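# Teaching the planner to wait: Zuweira Kwofie on handling dark clothes

Zuweira Kwofie has worked on the grasping software at Cenditz since the project had two people on it. She wrote most of the first planner, threw out half of it in April, and now looks after the part that decides where to pinch a garment and when to give up. 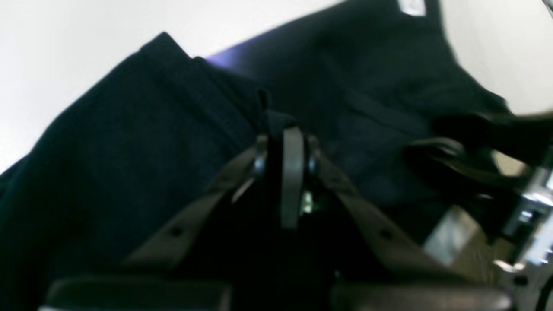
"Navy and black were where our old code fell over," she says. "The depth estimate came back with holes in it, and the planner treated a hole as free space. So it would happily plan a path straight through a sleeve."

The fix was small in terms of code. Cells with no depth reading are now marked unknown, and the planner pays a cost for entering them. Getting the cost right took longer. If it was too high, the arm hovered over the pile until the timeout. If it was too low, they were back to the old behavior. Kwofie ended up making it depend on how far the wrist had already descended, which she describes as "ugly, but it's one line and I can explain it."

The perception side belongs to Adom Issahaku. He replaced a single network that tried to name every part of a garment with a smaller one that only looks for folds and edges. I asked whether that meant the system no longer knows a collar from a cuff.

"At the first grasp it doesn't, no," Kwofie says. "It doesn't need to. You pick up something that sticks up, you lift, and then you look again. Adom had been saying this for months and I kept arguing with him."

They trained the fold model on 2297 labeled grasps. Another 1098 were thrown away after Issahaku found that the joint states and the wrist images had been logged against different clocks. Kwofie would have kept them and corrected the offset afterward, but the offset drifted within a single run, and she says she lost that argument too.

Logging takes up more of our conversation than I expected. The team uses an in-house tool called Fleda, which plays back a run with the images, joint positions and planner state on one timeline. Before that, she says, people would look at a failed grasp and guess. With Fleda they can stop at the moment the fingers began to close and see which candidate the planner had picked and what it had scored the others.

"I found a sign error that way. It had been in there since the first version. It made the planner slightly prefer to come in across a fold when it should come in along it. We'd been blaming the controller."

The controller is simple by design. It closes at a fixed speed, watches motor current, and stops when the current passes a threshold. The wait before lifting is 170 milliseconds. Kwofie tried a learned version for a few weeks and went back – the gains were there on knits, but she couldn't tell why it failed when it failed.

Her next job is regrasping in the air, where the garment swings and the map of unknown cells is out of date almost as soon as it's built. She has a branch for it. It doesn't pass its tests yet.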